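Remotes, Chargers and Other Small Electrics: Your Questions

How do I stop remotes from wandering off?

Give them one home and let everybody in the house know where it is. We like an open box, low enough for children to reach, kept in the room where the remotes get used. Drawers are fine too, but things do slide to the back and stay there until you move house!

Do I need to buy a special organizer?

Please don't, at least not at first. The Julberg box in our shop has compartments and it's a lovely thing, but an old gift box or a storage box from the kids' room will serve you just as well – try one for a month and see what piles up in it.

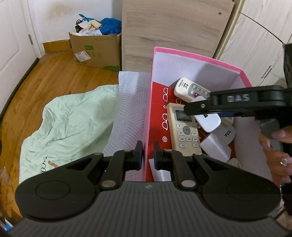

By Moataz Chraibi | Ornico Home Help | Updated 2020-03-02

Can adapters live in the same box as the remotes?

They can, and a pink box with an air-conditioner remote at the back and a white TCL adapter toward the front is a perfectly good arrangement. If the box has a divider, keep the remotes on one side of it and the plugs on the other. Long cables are better off in a bag of their own.

What about the air conditioner remote in winter?

Take the batteries out and leave it in the box with the rest. I put mine away in a closet one February and spent a very warm afternoon looking for it.

How do I label white adapters that all look alike?

A strip of masking tape and a pen will do. Write the name of the appliance – "hall lamp", say – and stick it on the side.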